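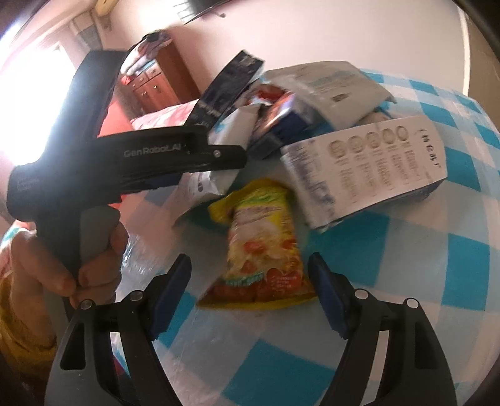
Llevo 27 días con las pinzas de mano de GenRobot.AI en casa y ya va siendo hora de escribir algo, que me lo habéis pedido varios en los comentarios y yo venga a dar largas. Aviso de que esto va a salir desordenado. He ido apuntando cosas en el móvil según las usaba y ahora no entiendo la mitad de las notas.

Para situarnos: son pinzas de dos dedos de las que se llevan en la mano, con su mango y su gatillo, para grabar demostraciones sin tener un brazo robótico delante. Yo venía de la Berley, que me ha dado muchas alegrías y también un dolor de muñeca considerable, así que mi listón era bastante humano: que pesara menos y que no se me escaparan las bolsas. El juego de dos me costó 258 euros con el envío, y ahí ya me pareció que algo tenía que fallar.

Lo primero, la apertura. Es enorme, o a mí me lo parece viniendo de donde vengo. Coges un sobre de fideos instantáneos a lo ancho sin tener que buscarle la esquina, y con la Berley eso era un sufrimiento: o lo pillabas de canto o lo arrugabas contra la mesa hasta que te rendías. Ahora bajo, cierro y arriba. Me pasé una tarde entera moviendo fideos de un lado a otro de la mesa, feliz como una cría (los fideos acabaron hechos polvo y me los cené igual).

Las almohadillas son lo mejor del cacharro. Tienen un tacto un poco gomoso, agarran el plástico brillante muy bien y se limpian con un paño. A los 7 días se me empezó a despegar una por la punta, la volví a pegar con cinta de doble cara y hasta hoy. No sé si es que me tocó una unidad floja. Escribí a la tienda y me mandaron dos de repuesto sin hacer preguntas, un punto para ellos.

Con las cajas grandes la cosa cambia. Las de cartón rígido, tumbadas, no hay manera de levantarlas por la cara ancha, hay que ir al canto y apretar con ganas, y ahí los dedos flexan más de lo que me gustaría. Se nota sobre todo al girar la muñeca: la caja va por un lado y tú por otro. Para empujar o arrastrar, perfecto. Para levantar algo con peso yo seguiría con la Berley, que es un ladrillo pero no cede nada.

¡Y las bolsas transparentes! Qué pesadilla las bolsas transparentes. Cogerlas se cogen, pero soltarlas es otra historia, se quedan pegadas a la almohadilla y tienes que sacudir la mano, y luego ves la grabación y parece que estás espantando una mosca. Probé a poner un poco de talco en la goma. Funciona diez minutos y después tienes talco por todo el mantel.

La cámara me ha sorprendido para bien. Ve los dos dedos enteros cuando están abiertos y todavía queda sitio para saber qué hay detrás, que con la Mridha que me prestaron en verano era mirar por el ojo de una cerradura. Lo que lleva peor es el contraluz. Si tienes una ventana de frente a media mañana, el fondo se pone muy claro, y cuando giras hacia la pared tarda un momento en acomodarse. Yo lo arreglé a medias cambiándome de lado de la mesa. También os digo que un mantel de cuadros le viene de maravilla al seguimiento: sobre la mesa lisa se me perdía la posición cada dos por tres, y con los cuadritos casi nunca.

El software, Wilton, pues bueno. Hace lo que tiene que hacer y es feo como él solo. La sincronización de las dos manos va fina si las enciendes en orden, primero la derecha y luego la izquierda, cosa que el manual menciona en una nota minúscula de la última página (me costó todo un jueves descubrirlo). Exportar va lento. He pasado ya de 2.000 clips y la lista se arrastra como si le diera pereza, así que ahora hago carpetas por sesión y la voy vaciando.

De comodidad, mejor que la Berley y sin llegar a cómoda. El mango es un pelín gordo para mi mano y a la media hora noto el pulgar. Con las dos puestas, además, hay que aprender a no chocarlas cuando trabajas en el centro de la mesa, porque son largas y al principio calculas fatal. Tengo ya un par de arañazos en la izquierda por eso.

¿La compraría otra vez? Sí, para paquetes ligeros, sobres y cosas de despensa en general, sin pensármelo mucho. Si lo vuestro son cajas o botes llenos, esperad, que dicen que van a sacar unos dedos más rígidos como accesorio. En cuanto los tenga los pruebo y actualizo esta entrada. Y si alguien ha encontrado un truco para las bolsas que no sea el talco, que lo deje en los comentarios, por favor.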